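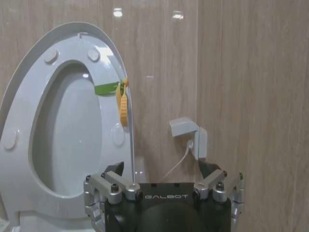
Fig. 1. Toilet with lid and seat raised; note the four round bumpers under the seat.

Week 5: Water in the Home

Welcome back, everyone, and thank you for the lovely pile of water diaries (I read every one of them on the train, and I'm sorry about the coffee on Yichen's). Last week we followed water from the reservoir to the street. Today we bring it indoors, where most of us stop thinking about it altogether.

Start with the trap, the bend of water that sits below every drain and keeps sewer air out of the room. If a guest bathroom goes unused all summer, the trap can dry up, and then you get that smell people always blame on the pipes. Run the tap for a minute and it usually goes away.

Next, venting. A drain needs air behind the water or it gurgles, and a badly vented drain can pull its own trap dry. We'll draw this on the board together, so please leave half a page free.

Slow leaks come last, and they're my favorite topic, as Ainhoa Nieto's group already knows! Put a few drops of food coloring in the tank, wait without flushing, and look for color in the bowl. Write down what you find, even if it's nothing.

Reading for next time: Buschmann, pages 35 to 57. The diagram on page 39 is worth copying out by hand. Diaries are due in October as before.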